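Fire Extinguisher and Exit Walkthrough: Plumano Building, Ground Floor
22 June 2023. Filled in by the tenant side, with comments where a plain yes or no would be misleading.

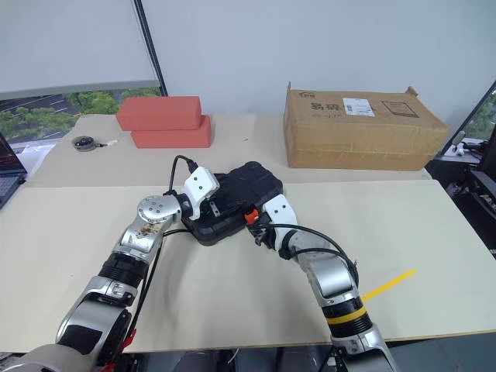
1. Paperwork

Last inspection report on site: Yes
Signed by the contractor: Yes
Matches what is on the walls: No

Comment: The Grultlow report from March lists 13 extinguishers, all "satisfactory." One of those is given as hanging by the old mail room door, where there is a bracket and a clean rectangle of paint. I would like to know what was satisfactory about it. Either the unit was moved after the visit or the list was copied from the year before.

2. Extinguishers

Pressure needle in the green: Yes, on every unit found
Pin and seal in place: No, seal missing on the unit by the loading door
Tag initialed monthly: Yes, on paper
Nothing stacked in front: No

Comment on tags: April and May are initialed in the same pen at the same slant on every tag. Maybe somebody is very consistent. I have asked for the monthly round to be logged with a time as well as initials.

Comment on access: The unit in the copy room is behind a coat rack. This was noted last year and marked "resolved." The rack has wheels. Take it out of the room.

3. Exit routes

Doors open without a key: Yes
Doors close and latch by themselves: Rear door no
Corridor clear to full width: No
Exit signs lit: Yes

Comment: The rear door stops a hand's width short of the latch unless you pull it. Ulell adjusted the closer in March and billed for it. The landlord's answer is that the door "settles in warm weather." I don't accept that for a fire door and have asked for a second visit at no charge.

Pallets of paper are back in the corridor. We were told they would be there overnight only. There was dust on the shrink wrap.

4. Emergency lighting

Test button works: Yes
Stays lit for the full test period: Not tested
Battery date readable: Some

Comment: The form offers one box for all of this and the March report ticks it. Pressing a button for a few seconds tells you the lamp works. It says very little about the battery. Full-length test to be booked outside office hours, with somebody present to write down which fittings drop out and when.

5. Alarm panel

Panel showing normal: Yes
Zone chart next to panel: Yes, out of date
Call points unobstructed: Yes

Comment: The zone chart still shows Badawi in the east suite, with a dividing wall that came down when they left. Anyone reading it in a hurry will go to the wrong end of the building. New chart requested.

6. Open items

Missing extinguisher: replace or correct the list
Loading door unit: new seal, and check the contents
Rear door closer: Ulell to return
Corridor pallets: remove today
Zone chart: redraw and post

I am leaving the overall result blank. The form allows "pass" or "pass with remarks," and I am not willing to sign either one until the rear door latches.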